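# Two weeks with the Pirkley hand grippers

I said in September I'd write this up properly once I'd had a decent go with them, so get a cup of tea.

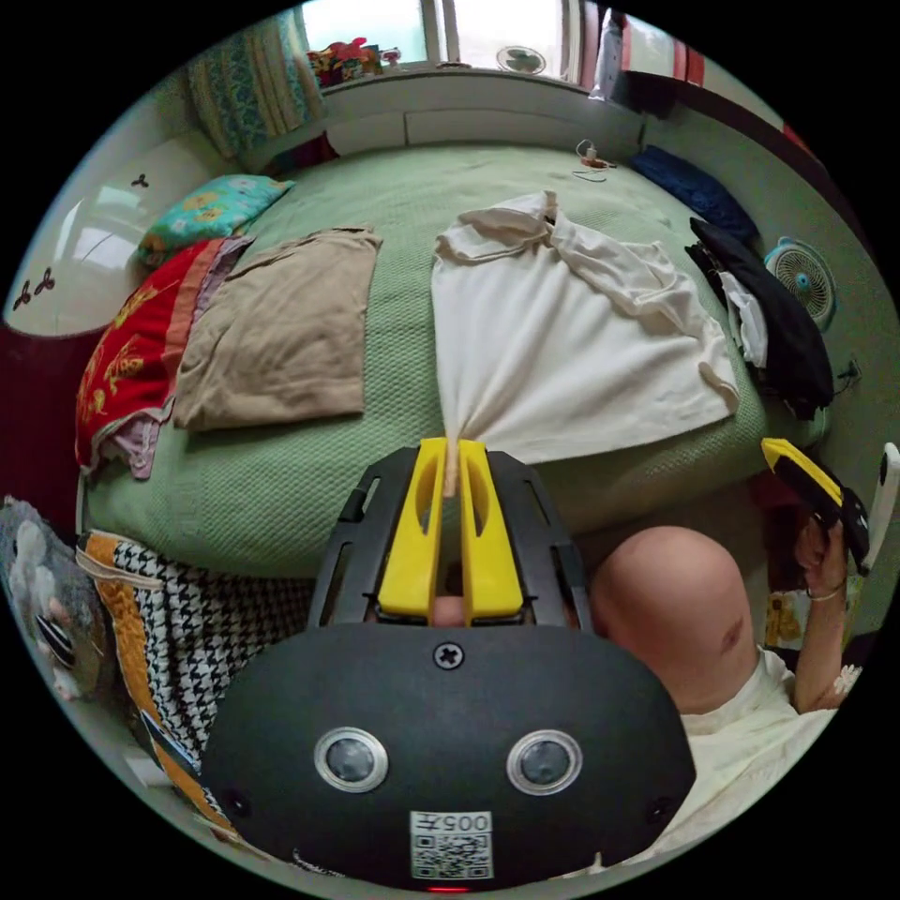
Chantelle Ntuli reckons I've been had. Her comment on my last post was that 900 quid is a lot of money for a pair of tongs, and that if she wanted to teach a robot to fold a towel she'd hire the robot first and worry about the tongs later. Fair enough, Chantelle! But I think it's the wrong way round, and I'll try to say why.

The Pirkley pair is a kit for people like me who want to record folding and tidying jobs at home and haven't got an arm to do it with. You hold a gripper in each hand, you do the job, and the recordings go off to be turned into something an arm can learn from. The full bench set from Van Damme, with a proper arm and a stand, was quoted to me at 2090 before delivery. I live in a flat. I haven't got anywhere to put a stand, let alone the 2090.

So, the good bits first. The yellow fingers are lovely. They've got a slot cut through them and they'll take hold of the corner of a cloth without you having to stab at it, which was my big worry after the Ilell pair I borrowed last year (those were hopeless on anything thinner than a bath mat). I've been doing all my cloth work on the bed and I can get hold of a corner first go most of the time now. The first evening I was terrible at it. You want to pinch with your own fingers and you have to keep telling your hands to wait.

Set-up was quick too – charge them, pair them, wave them slowly over the bed while the app has a think, and off you go. Mine took 17 minutes, including finding my glasses.

Now the moans. They're front heavy. After half an hour my wrists know all about it, and I've started doing short goes of ten minutes with a break between. The squeeze is stiff as well, stiffer in my left hand than my right, and I can't tell if that's the gripper or me. I asked support and got a nice reply from Reiko Ishida saying the spring loosens up after the first 200 recordings or so of proper use. I'm well past that and it's a bit better. Not loads.

The app is the weak spot. It names every recording with a long string of letters and you can't change it until the thing has uploaded, so if you do a run of cloths and then a run of shirts you'd better write down which was which. I use the back of an envelope. It also crashed twice when I tried to pair both grippers at the same time, so pair the left, wait, then pair the right.

Small stuff is where I've struggled most. Socks, fine. Anything slippery wants to slide out sideways, and a big sheet is a proper faff because you run out of arm before you run out of sheet.

Would I buy them again? Yes, I think so, though I'd wait and see if they do another of those autumn offers. If you only want to try it for a weekend, Drarkby do a hire service and they'll take the cost off if you end up buying. I only found that out afterwards, typically.

I'm on shirts next, with buttons, heaven help me. If anybody's found a way of keeping a collar flat while you bring the second sleeve over, stick it in the comments please, as I've tried everything I can think of bar pegs.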